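Support ticket: pose tracking drops when the hand-held gripper is raised to the coat rack
Component: Neleck perception, gripper camera pipeline
Reported by: Chanida Duangkaew
Assigned to: Theerawat Nilsuwan
Opened: September 30, 2022
Status: Resolved, monitoring

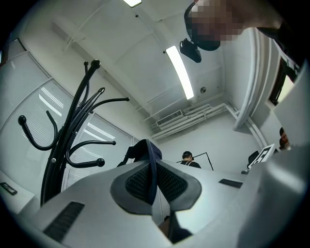

Attachment 1. Gripper camera view with the coat rack at left and the marker board at right, beyond the gripper.

Description of the problem
During recordings of the garment task, the estimated gripper position jumps when the operator lifts the tool toward the rack. The trajectory then fails the smoothness check and the recording is rejected. In the Drorniswood set, 31 of 139 recordings were rejected for this reason. The fault was not reported in August, when version 1 of the tracker was in use.

Entry 1 - T. Nilsuwan
The fault was reproduced from the stored files. In the attached view, much of the upper image is ceiling, with a bright light fixture and repeated panels and ribs. The log shows that the tracker matched features on one ceiling panel to the next panel over. Exposure settings were ruled out by replaying the same files with corrected brightness.

Entry 2 - Samira Bitar
The marker board is in view in the attachment, but the log lists no detection for that image. The detector was discarding any marker tilted beyond its default limit. Please raise the limit in the site configuration and replay the rejected files.

Entry 3 - T. Nilsuwan
Limit raised. A mask was also added for the gripper body, which fills the lower half of the image and had been supplying false static features. On replay, 29 recordings passed. The remaining 2 still show a jump at the start and have been passed to Kirsten Lauritsen for manual review.

Entry 4 - C. Duangkaew
Confirmed on our side with the updated configuration. Operators have been asked to hold the marker board in view for the first 100 images of each recording - the setup guide will be changed accordingly.

Open item
Ghislain McKinnon to merge the mask file into the main branch and notify the Werance site.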